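4.2 Hanging socks on a clip rail

The question in this section is whether a two-arm machine can hang small laundry without help. In the Sorninholm trials we recorded 517 attempts.

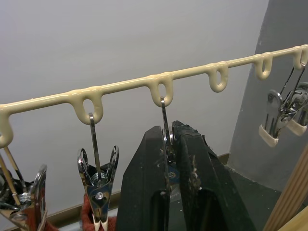
A clip is harder than cloth, as it swings on its hook when a finger touches it.

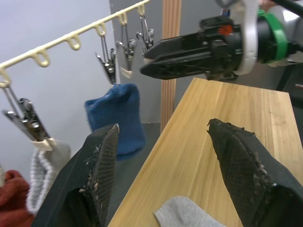
Noemi Colombo objects that a person also needs two tries with such clips, and that speed should be judged first. We still report success before speed.

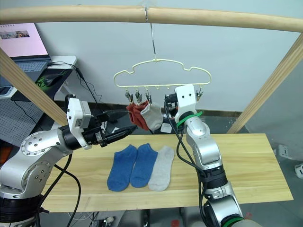 Figure 7. Two arms at the sock hanger, with three socks laid on the table.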